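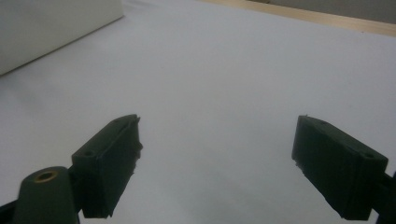 Comparing Two Sets of Gripper Fingers on a White Surface

This test compares two sets of fingers on the same hand-held gripper, using the footage from its own camera. We wrote it for the Vescombe hand tool, but any gripper with a camera looking down the fingers will do. Set A is the blocky printed pair. Set B is the Lallden soft pair.

What you need

The gripper, both finger sets, a hex key, a plain white covering for the table, a plain white box, and a laptop running Elness or another recorder that keeps the raw frames.

1. Prepare the table

Spread the white covering flat and smooth out any folds. Set the box near the far left corner of the work area. Leave the middle clear for now.

2. Fit set A

Push the fingers all the way back before you tighten the screws. A finger that sits a little proud will look fine by eye and show up later as a tilt in the video. Don't overtighten anything that goes into a brass insert, as the insert can turn in the plastic.

Look along the inner edges before you start. Dark green prints like ours show their burrs clearly against white. Leave them on for the first run and write down that you did. Trim them with a sharp blade for the second run.

3. Lock the camera

Set the exposure by hand with the fingers open over bare white. Auto exposure will darken the white and turn dark fingers into solid black shapes with no edges. We use a shutter of 1/2000 and raise the gain until the small round holes on top of the fingers are easy to make out.

4. Record the empty pass

Hold the tool low, with the fingers fully open, and sweep slowly toward the box and back. Stop short of touching it. Then close and open the fingers once in the air. Save this clip under its own name. Ours ran to 938 frames.

5. Record the grasps

Place the box in the middle and pick it up 24 times, turning it a little between tries. Mark each one as held, slipped or missed. Put the tool down between tries so your grip on the handle starts fresh.

6. Swap and repeat

Fit set B and go through steps 3 to 5 again without moving the lamp. If the exposure needs to change, note the new value next to the clip name.

7. Compare

Open the two empty passes side by side in Venckus and line them up on the frame where the fingers are widest. Check how much of the view each set blocks, then compare the grasp marks. Frame 109 was our match point, but yours will differ.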